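Adhesive hooks for keys: row height, spacing, load

Forum > Home Hardware > Hooks, Rails and Racks

groltby_256
Posted 2021-03-07

I'm settling on a layout for keys on a smooth panel fixed to the wall. White square bases turned on the diagonal, thin metal hooks, one row near the top.

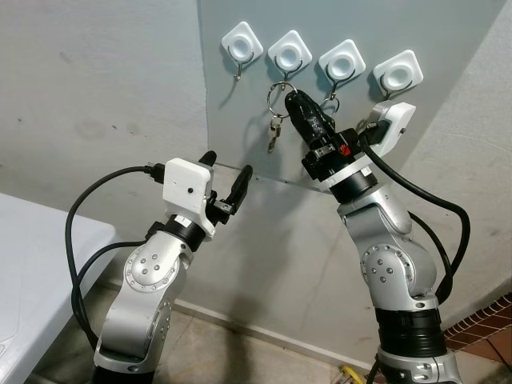
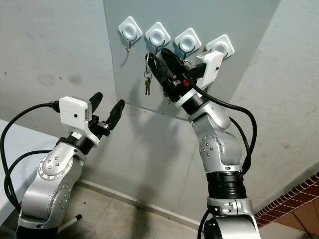
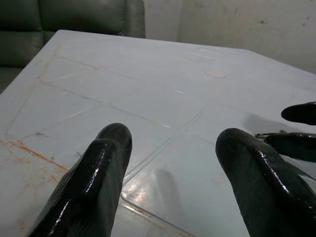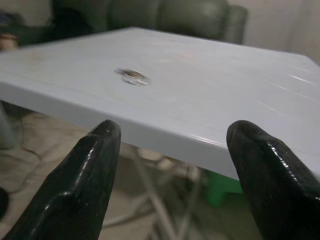

Questions for the thread

1. Is one row right, or should the bases be staggered?
2. The large ring goes on one hook. Does a wide ring need a deeper hook than a small one?
3. Keys get put down on the table before they get hung up. Any reason to put a tray there?

herrero_fix
One row. Staggering only helps if the bunches are wide enough to touch, and a few keys on a ring hang almost straight down. Leave enough space for a hand on both sides of each hook.

On 2, the diameter of the ring doesn't matter. The thickness of the wire does. Measure the wire and the opening of the hook.

zilwood
Disagree on the diameter. A large ring swings further when you pull the next bunch off, and it can lift out of a shallow hook. I put large rings at the end of the row for that reason.

herrero_fix
It swings if you yank it. Lift it off and it stays put.

zilwood
People yank.

mallow_bench
What is the load rating on the bases? Mine are rated at 350 g each and a bunch with a fob is well under that. The failures I get are from surface prep. Wipe with alcohol, let it dry, press for 30 seconds, then wait a day before hanging anything.

groltby_256
No rating on the packet. I'll weigh the heaviest bunch on the kitchen scale and post it.

mallow_bench
For 3, yes to a tray. Pale glossy plastic shows every scratch, and small metal things slide on it. Your other tabletop has seams that hold dirt. A dry toothbrush gets most of it out, then a damp cloth along the line.

herrero_fix
No tray. It turns into the place where keys live and the hooks stay empty. I removed mine in June.

groltby_256
Leaving the tray out for now. Row stays single, large ring moves to the end.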